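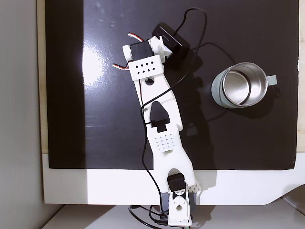

The refill scheme has had a cracking winter! Since December we have signed up seven cafés along Kwiatkowski Street, and four of them now knock money off any hot drink served in a customer's own cup. The Fliltura grant paid for the window stickers and the first 30 loan mugs, and people really do like them. We tell everyone the same thing – a mug with a stainless steel interior, like the gray-green one in the picture, is just the sort of thing to bring along.

Two jobs are running behind. The Takorar estate still has no washing-up point, and the Wotar market stall is waiting for its water supply to be signed off. Both should be sorted with the money already in hand, so we are not asking for more this quarter. Next up is the station kiosk, and we can't wait to get going there.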